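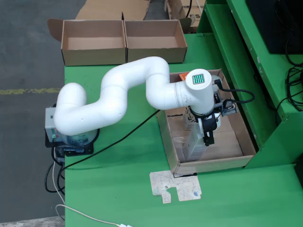
Pince au travail au-dessus du carton, voyant vert allumé sur le poignet.

1/ Bon, on m'a redemandé trois fois cette semaine mes « règles de cellule » pour le picking en carton, alors je fais un fil. C'est long, prenez un café. Je parle de pick and place léger, cosmétiques et petites boîtes, avec un bras collaboratif sur table. Si vous palettisez des sacs de ciment, passez votre chemin (ou restez, vous êtes les bienvenus !).

2/ Première règle, la plus bête : collaboratif, ça ne veut pas dire « pas d'analyse de risques ». L'ISO 10218 et l'ISO/TS 15066, on les lit AVANT de commander la pince. Et on évalue l'application entière : bras + pince + produit + carton. Un bras très sage avec un outil pointu au bout, ça reste un outil pointu.

3/ Chez Viken, quand j'y étais, on avait une fiche d'une page par outil de préhension. Course, force réglée, ce qu'il a le droit de prendre, ce qu'il n'a pas le droit de prendre. La deuxième colonne est la plus utile et c'est toujours celle qui manque !

4/ Les câbles. Je radote, je sais. Un câble qui traverse le plan de travail, je le note en écart à chaque audit, même s'il est « provisoire ». Le mien le plus ancien, de provisoire, date de décembre. Chemin de câble ou fixation tous les 40 cm, et on laisse du mou au poignet, sinon c'est le connecteur qui prend tout.
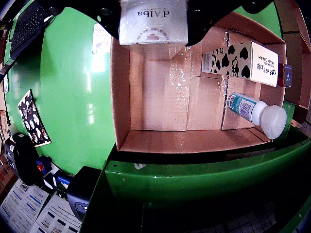
Boîte d'Alba sous film dans les doigts, crème pour les mains et flacon dans le carton.

5/ Le film plastique transparent — mon sujet préféré, désolée. Ça brille, la vision hésite, et ça peut glisser. Ma règle : tout produit filmé passe par un essai de prise à part, avec la vraie boîte sous son vrai film. Pas l'échantillon nu du service marketing. On m'a fait le coup une fois, pas deux.

6/ Et on note l'orientation acceptée. Une marque tête en bas, pour le robot, c'est pareil. Pour le client qui ouvre son colis, pas forcément. Si le cahier des charges ne dit rien, posez la question par écrit et gardez la réponse.

7/ Même chose pour le ruban adhésif au fond des cartons : reflets garantis. Chez Prevex ils ont fini par écrire « adhésif mat » dans la spec d'emballage et je leur ai piqué l'idée sans aucune honte.
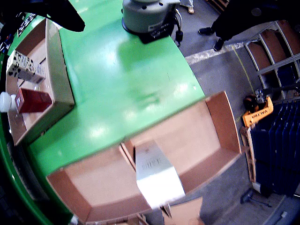
8/ Le marquage au sol, maintenant. C'est le point sur lequel je me dispute le plus, parce que tout le monde le croit réglé une fois la peinture sèche. Regardez où passent les gens : il y a deux personnes debout côté allée, un transpalette au pied du rack, des panneaux bleus sur leur palette, et la table du robot à côté de tout ça. La question de l'audit, c'est : qui peut s'approcher jusqu'où pendant que le bras bouge, et à quelle vitesse il bouge à ce moment-là ? Si la réponse tient dans la tête d'un seul opérateur, c'est un écart. On l'écrit, on l'affiche, on le rejoue avec les nouveaux.

9/ Kamala Rai m'a appris un truc que je fais partout depuis : se mettre à la place du cariste et faire le trajet à pied, à hauteur de cariste, sans regarder le robot. Tout ce qui vous surprend en chemin, vous le notez. Elle remplit une page à chaque fois, moi une demie (elle est meilleure).

10/ Journal d'incidents. Sur la dernière campagne on a consigné 378 prises, dont 2 arrêts de protection. Les deux ont leur ligne, avec l'heure, le produit, qui a réarmé et pourquoi. Le réarmement « au réflexe », sans regarder, c'est LA mauvaise habitude à casser. Je préfère perdre une minute.

11/ Quelqu'un va me demander pour la vitesse, alors : non, je ne donne pas de chiffre. Ça dépend de votre mesure de contact, chez vous, avec votre outil. Sur le projet Puteo on a mesuré, baissé, remesuré, et le rapport fait 115 pages. Copier la valeur du voisin, c'est non.

12/ Ma check-list avant démarrage, celle qui est scotchée sur mon armoire :

— Arrêt d'urgence testé et accessible des deux côtés de la table

— Produits debout ou couchés : la recette chargée correspond à ce qu'il y a dans le bac 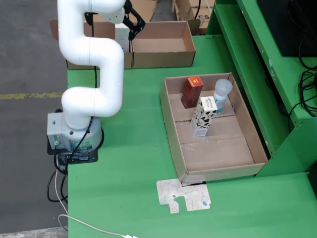 — Rien à plat sur le plan de travail dans la trajectoire, papiers et chutes de carton compris

— Doigts de pince serrés, marques de peinture alignées sur les vis

— Version du programme notée dans le cahier, avec les initiales

13/ Pour ceux qui veulent la fiche outil vierge, je l'ai refaite au propre avec l'équipe de Maruyama, version française et anglaise. Dites-moi en réponse et je vous l'envoie. Et si vous avez une règle maison sur les flacons à bouchon rond, je prends, la mienne ne me plaît pas du tout !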